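Perguntas frequentes – robôs para tarefas de casa e de oficina

Um robô já consegue fazer café sozinho?
Em parte. Quem faz o café é a máquina; ao braço cabe pôr o copo no sítio, carregar no botão e levar o copo para o tabuleiro.
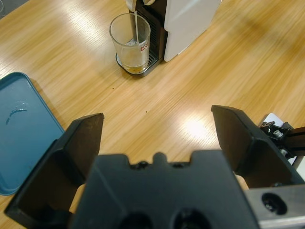

O difícil é pegar no copo cheio. Uma garra que aperta bem uma caixa de cartão pode entornar um copo de vidro, e a folga entre uma coisa e outra é pequena. Na Mirkis contamos uma tentativa como boa só quando nada se entorna.

E usar uma liquidificadora?
Pousar o copo na base é possível. Encaixar a tampa custa mais, pois exige força e alinhamento ao mesmo tempo.

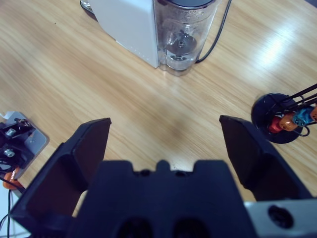
A limpeza continua a ser trabalho de pessoas. Lavar à volta das lâminas pede um tato que as garras de dois dedos não têm.

Quanto tempo demora a aprender uma tarefa?
Trabalhamos com 200 demonstrações por tarefa, guiadas à mão por um operador. Uma sessão dura 60 minutos, com pausa de 15.

Um braço chega?
Para empurrar ou arrumar, sim. Para tarefas de cozinha usamos dois:
– um segura o objeto;
– o outro abre, carrega ou encaixa. 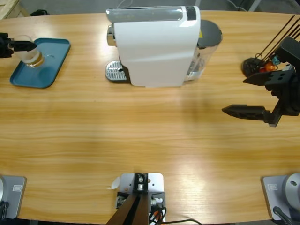 Serve para uma oficina ou um laboratório?
Para peças repetidas, sempre na mesma posição, já serve. Com vidro fino ainda não o recomendamos sem alguém por perto. Na oficina de Korkcombe o manuseamento de lâminas é feito devagar e com supervisão. 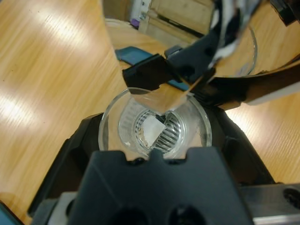

Da Iten responderam-nos que, para eles, a lentidão pesa menos do que as paragens: um robô vagaroso que trabalhe a noite inteira já compensa, um que pare de hora a hora não.

Posso comprar um para casa?
Ainda não vendemos a particulares. O modelo Picard está disponível apenas para empresas, com instalação incluída.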